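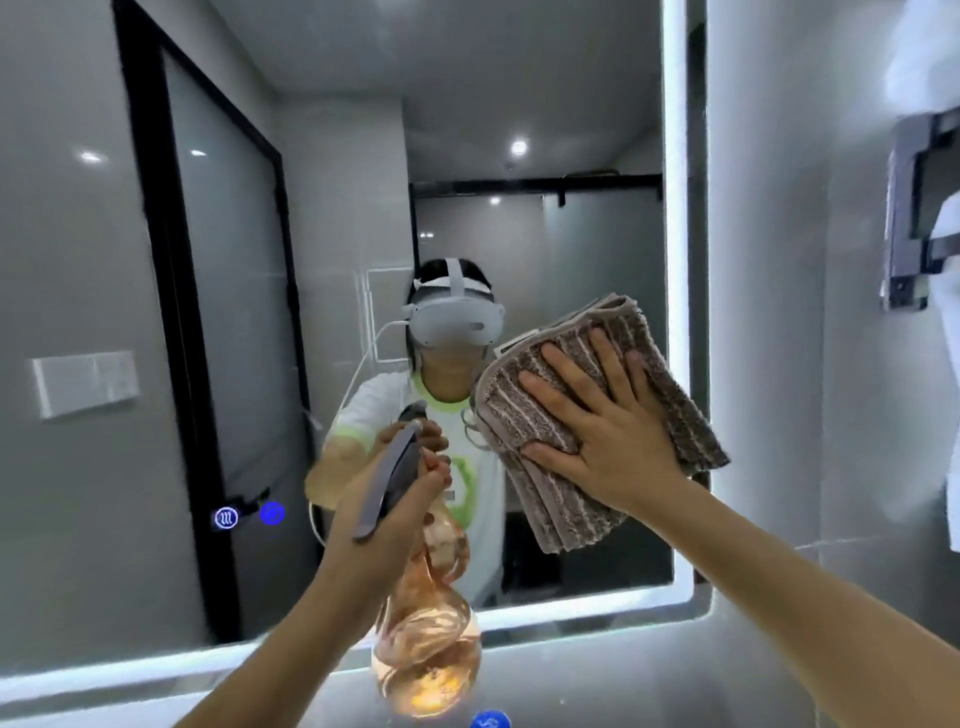

Guests staying at hotels and guest houses in Grokport will be asked whether they want their towels and bed linen changed each day, under a scheme starting in August to cut water use in the town.

The scheme, run by the Grokport Lodging Association, covers 979 rooms. Until now most of its members have changed towels every morning as a matter of course. From August, guests will get fresh towels every second day unless they ask for them sooner, and sheets will be changed twice a week during longer stays.

A trial at the Ornano hotel on the seafront took in 536 stays over the spring. The hotel's manager, Maya Atallah, said most guests were happy to use the same towels again.

"We had a handful of people who wanted them every day, and they got them every day," she said. "The laundry bill came down and we had no complaints in writing."

Cleaners will still go into each room daily to empty bins, wipe down the bathroom and make the bed. The association said no member had plans to cut cleaning hours as a result of the change, though the laundry firm Hijazi, which handles washing for many of the smaller guest houses, expects to run fewer vans during the winter.

Sawsan Mahasneh, who chairs the association, said the town's reservoir had been low for two summers running and that members had been asked by the council to find savings.

"Laundry is the biggest part of it for most of us," she said. "After that it's showers, and we can't very well tell people how long to stand in them."

Six guest houses in the Arner district have decided not to join for now. One owner said her visitors paid for fresh towels and expected to find them.

Cards explaining the new arrangement will be left in rooms from the end of July. The association will look at water bills from its members in the new year before deciding whether to carry on.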